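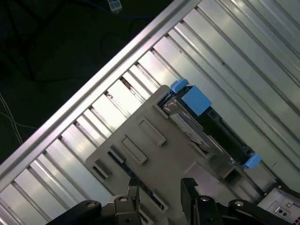

Drive swapper, month five. The arm can now find a drive module in the old server chassis and line up on it without me nudging anything. Getting it to let go cleanly is another matter. Notes from April, mostly for the people who asked about the fingers.

For anyone new: this lives at the Clekach workshop, on the bench nearest the roller door. It is a second-hand arm bolted to a slab of worktop, a gripper I made myself, and a scrap server chassis lying open in front of it. The project is called Hultano. It's a village I drove through once.

The job is simple to say. Take a drive module out, put it in a tray, fetch another one, put it back in. No people touching it in between. I want to leave it going all evening and come back to a log file with no red in it.

Gripper first. It has a pair of black fingers on linkages, with plain metal pins at the pivots. The pins are a sliding fit in the arms and a press fit in the fingers. First version was the other way round and the fingers flopped about as soon as the holes wore.

The geometry keeps the tips parallel as they close, near enough. A simple hinge would have been less work but the tips then meet the part at an angle, and they squeeze it upwards out of your grip. Tried it. Spent an evening watching it spit plastic blocks across the bench.

Finger length is a compromise. Longer reaches down past the side rail without the body of the gripper fouling it. Shorter is stiffer. I have gone up and down in small steps and settled on the second longest set, which just clears the rail if the wrist is turned diagonally to the bays.

That's why the approach is at such a slant, for those who asked. Square on would be neater to program but the linkage knuckles hit the rail before the tips get where they need to be.

The motor is a small Jokell servo, the one with the metal gears. It is fine. It gets hot if you leave it squeezing, so the code backs the current off once the fingers stop moving. I cooked one before I added that.

Now the camera. It sits on the wrist looking down between the fingers, so the tips are always in view at the bottom. I mask that part off and ignore it. Everything above the mask is fair game for the vision code.

The trouble with a server chassis is that it's shiny. Row after row of bright metal slats, all parallel, all reflecting the workshop lights back at you. An edge finder loves that. Mine used to report edges everywhere and then pick one at random with great confidence.

What I do now is ignore the metal and look for blue. The modules have bright blue plastic bits on a black body, and there is nothing else blue in view. Threshold on colour, throw out anything too small, fit a line through what's left. A few lines of code replaced a few hundred.

Long side rail is handy too. It's the longest straight bright thing in the picture, so I use it to get the rotation. Blue gives me where, rail gives me which way. If those two disagree by more than a few degrees the arm backs off and has another look.

One thing to watch with the colour method: my blue masking tape. I'd put a strip on the bench to mark where the tray goes and the arm went for the tape. The tape is green now.

Also my coat sleeve, once. It was a blue coat. The arm was in slow mode and it stopped when I hit the button, but I moved the button closer to the front of the bench after that.

Lighting. I started with a desk lamp and moved it every time something failed, which meant I was never testing the same thing from one night to the next. It's now an LED strip under a sheet of baking parchment, screwed down, not to be touched.

Roller door still matters. In the afternoon the light comes in low and the slats go pure white on one side. Best runs are after seven in the evening. I could write something clever to deal with that. I've hung up a blanket.

The grey plastic plate is the bit I have had most trouble with. It's a matte carrier with ribs and slots moulded in, and the module sits at one end of it. Matte is lovely for the camera. For the gripper, not so much.

First plan was to hold the ribs. They are too shallow for my tips, and the tips rode up over them. Second plan was to hook a slot. That holds very well going in and won't come out again, since the tip twists slightly under load and jams.

Current plan is to pinch the outside edges of the plate with a rubber pad on each tip and pull along the line of the rail. It works when the pads are clean. When they have dust on them it slides.

The pads are cut from a bicycle inner tube and stuck on with contact adhesive. I've had people suggest proper silicone, and I did buy some. It was too soft. The plate sagged and the far end touched the slats on the way out.

Latches. I am not doing them with the same fingers at the same time, which is what I first wanted. The arm goes in with the fingers closed, presses the tab with one tip, comes up, opens, goes back down and grips. It's slow. It's also the first version that didn't break a tab.

I have broken tabs. The supply of scrap modules is not endless, so there's a current limit on the press as well now, and if the limit trips it marks that bay as bad and carries on to the next one.

Numbers, because somebody always asks. The full set of runs since I rebuilt the fingers comes to 614 attempts. I log every one, with a still from just before the grip closes. Reading through those stills has taught me more than watching it live.

The failures come in clumps. A whole evening goes by without one and then it does 11 on the trot, and it's nearly always dust on the pads or something I've knocked. Wiping the pads is now on the start-up checklist, which is a bit of card taped to the power supply.

The other clump was a loose wrist bolt. Everything was off by the same small amount and I spent two nights retuning the vision before I put a spanner on it. Check the bolts first. I've written that on the card as well.

Speed: slow. I have the joint speeds turned down so far that visitors think it has stopped. When it goes in and out of the chassis it goes slower again. I'll turn it up once I trust the backing-off code, and I don't yet.

Cabling is a mess and I know it. There's a tangle of black leads over on the dark side of the chassis, and every so often one drifts somewhere it shouldn't. I've bought clips. They are in a bag on the shelf.

The cable to the camera is the one that worries me. It flexes on every move. I have routed it in a loose loop along the forearm with a bit of slack at the wrist. The last one went intermittent, and it dropped frames only at full stretch, so it looked like a software bug for ages.

Software is a Python script and a text file of positions. I tried one of the big frameworks at the start and spent more time on its settings than on the arm. For a single arm doing a single job I'm happy with a script I can read top to bottom.

The controller board is a Vasiliu, bought used. The documentation stops halfway through the section on limits. If you have one: the soft limits are only checked after homing. Before homing it'll happily drive the arm into the bench. Mine has a dent to show for it. The bench, I mean. The arm was fine.

Log file is a plain CSV. It was up to 3,450 lines last time I looked, counting the retries and the recovery moves. I plot it in a spreadsheet. Grip current against time is the useful one, because a slip shows up as a little dip before anything has visibly gone wrong.

So I've got it watching for that dip. If the current drops mid-pull it stops, squeezes a touch harder, and tries once more. If it dips again it puts the module back down and tells me. Putting it back down gently is harder than it sounds when you've already half lost hold of it.

Putting a module in is still worse than taking one out. The tips hide the far edge of the plate at the last moment, so the final bit is done blind from the last good position. If it meets resistance early it wiggles side to side a little and pushes again. The wiggle was a late-night idea and it stayed.

Costs, roughly in order: arm, controller, camera, servo, everything else. The chassis was free from a clear-out. Please don't buy a server for this. Plenty are going for scrap and it doesn't need to switch on.

Files: finger drawings and the script are in the workshop's shared folder and I'll put a copy somewhere public when I've taken my own paths out of it. The drawings are version 2. Ignore version 1 if you find it about, the pin holes are wrong.

A few people have asked if it could do the whole row unattended. It could try. I've let it do a row while I sat there with a cup of tea and my hand by the button. I won't be leaving the building while it runs until the cable is sorted.

Next jobs: clips on the cables, a stiffer mount for the camera, new pads, and a tray with a chamfer so it has an easier target at that end. I'm also going to try a narrow third tip just for the latches, on the outside of one finger, so it doesn't have to come up and go down again.

If anyone has a good way of sticking rubber to printed plastic that survives being wiped with alcohol every night, I'd like to hear it. Contact adhesive lasts me a fortnight. Superglue goes brittle and the pad pops off whole.

Bench is free to look at most evenings if you're a member. Mind the lamp.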